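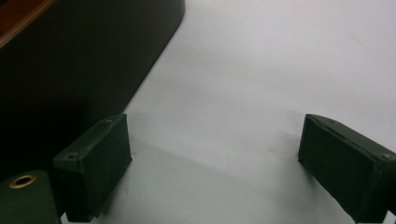 Why I would keep the village library van

Saturday, August 31, 2019

The county wants to stop the library van at the end of the financial year. The consultation closes in a few weeks and I have already filled in the form, but the form gave me a box the size of a postage stamp, so I am putting the longer version on my own page.

The van comes to Irno every other Thursday. It parks by the bus shelter for forty minutes, then goes on to Grirar and finishes at Astine, where it waits outside the chapel until four. I have used it for nine years. Before that I drove to the branch library in Bae, and I still do when I want something particular.

The case for stopping it is mostly a case about numbers. The consultation paper says the van had 367 active borrowers last year across the whole route, and that 123 of them live in Irno. It then divides the running cost by the number of loans and gets a figure which it prints in bold. I don't dispute the sum. What I dispute is the idea that a loan is the only thing the van produces.

A loan is easy to count, so it gets counted. The van also brings large-print forms for people who can't read the ones posted to them. It takes back books that were borrowed in Bae, which saves a round trip of 22 miles. The driver will ring the branch and find out whether a book is on the shelf before you go to the expense of fetching it. At half term there is a box of jigsaws. None of this appears in the paper, and I don't think anyone left it out on purpose. It just doesn't make a line on the spreadsheet.

The paper also counts "active" borrowers in a way I find odd. You are active if a book was issued on your own card in the past twelve months. In our house everything goes on one card, because the other one was lost and we never paid for a new one. So four readers are one borrower. We can't be the only household that does this.

The county suggests three replacements. The first is e-books. These are good and I use them in winter, when I read in bed and don't want my arms out. But the broadband at our end of the village drops out most evenings, and the waiting list for a popular title is longer than the one for the paper copy. The second is a home delivery service for people who can't get out. That is a proper service and should exist anyway, but it does nothing for those who can get out and would like somewhere to go. The third is the bus. There is one bus to Bae in the morning and one back in the afternoon. In February I waited for the afternoon one for over an hour, with a bag of books, and it didn't come.

I should be fair about the other side. The van is old. It failed its test last year and was off the road for a month, and the repair can't have been cheap. The stock is thin: there are around 2,000 books aboard, and if you read crime at the rate some people do you will have been through that shelf by Easter. The hours are poor for anyone with a job. My neighbours who work in town have never set foot in it, and they pay for it the same as I do. If somebody told me the money would go to opening the Bae branch on Saturday afternoons, I would think hard about it. The paper doesn't say that. It says the saving will be "returned to the wider budget", and I have lived here long enough to know how much of the wider budget comes back up the valley.

What I would like is a smaller change. Run the van later one week in the month, so that people coming home from work and children coming home from school could use it. Drop the 2 stops where, by the county's own table, hardly anyone turns up. Let people order from the whole county catalogue without the reservation charge, which puts off exactly those who have least choice. Try that for a year and count again, with a better idea of what is being counted.

It may be that the numbers would still be low. Then the county could close the service having at least tried to run it well, and I would grumble and drive to Bae. At the moment the hours have been cut twice in six years, the stock has not been refreshed, and the fall in use is given as the reason to finish the job. Any shop run like that would lose its customers too.

The form is on the county website, under Have Your Say, and there are paper copies on the van itself – ask the driver, as they are kept behind the seat. It took me ten minutes. You don't have to answer every question, and you can post it back without a stamp.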